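Duvex Opens Himville Distribution Center, Adds 165 Jobs

HIMVILLE, 27 August 2021 – Tableware supplier Duvex has opened a distribution center on the east side of Himville. The building replaces two older warehouses and will handle all orders for schools, hospitals and company cafeterias in the region.

The center employs 165 people across two shifts. Most of them moved over from the older sites in July, and hiring for the evening shift is still open.

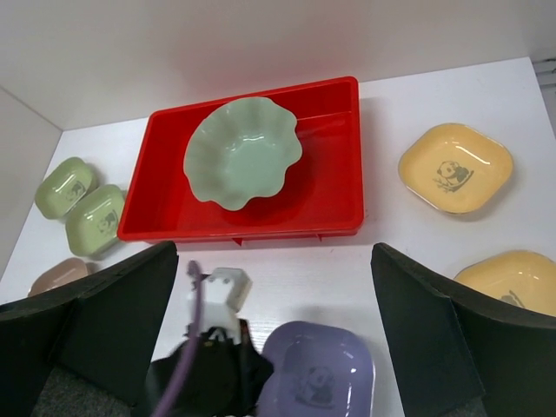

Duvex leased the building from El Khatib, which also carried out the loading dock repairs and the new roof. The lease runs for 12 years with an option to extend. Trucks enter from the county road, so deliveries no longer pass through the center of town.

"Our customers order late and want it early," said Shobha Pisharody, head of operations at Duvex. "At the old sites we had to split an order between two buildings and hope both trucks arrived the same morning. Now everything leaves from one dock."

The company serves 700 accounts, 495 of them school kitchens. Orders placed by 2 p.m. will ship the same day. The minimum order for free delivery drops to 200 dollars for all existing accounts.

Changes to the Product Range

The Plorkia line of plastic serveware will be stocked in full at Himville. Buyers can order single pieces as well as full cartons, and replacement pieces will be kept for five years after a color is dropped. Trays and bowls are sold separately.

"Kitchens lose a few bowls every term and don't want to buy a whole new set," said Yamuna Salian, who manages the Plorkia range. "Single-piece ordering was the request we heard most."

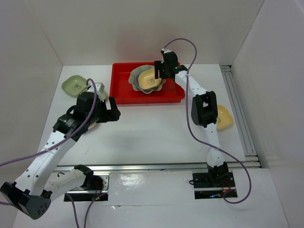 Ordering and Contact

Account numbers and price lists stay the same. Customers who pick up their own orders should use the Himville address starting now, as both older warehouses are closed to visitors. Pickup hours are 7 a.m. to 4 p.m. on working days.

Press inquiries: Duvex Communications Office, Himville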